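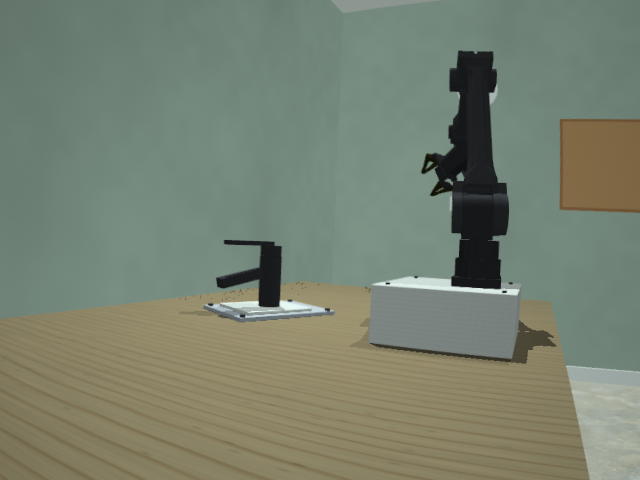

Faucet task, simulated: arm on its pedestal, gripper open.

Skavedix Faucet Pack

Simulated episodes for training and checking arm controllers on a lever faucet. Sold as an add-on to the Skavedix base kit.

Contents
Episodes: 2,228
Training split: 2,000
Test split: the remainder
Control modes: 3 (joint, end-effector, velocity)
Maximum steps per episode: 70

Known limits
Water is not modelled. Success is read from the handle angle only. Shadow edges are coarse at the default render setting. Results have not been checked on a physical arm.

Licence
One site per licence. Redistribution needs written consent from Nisex.

Maintainer: Hedvig Westerberg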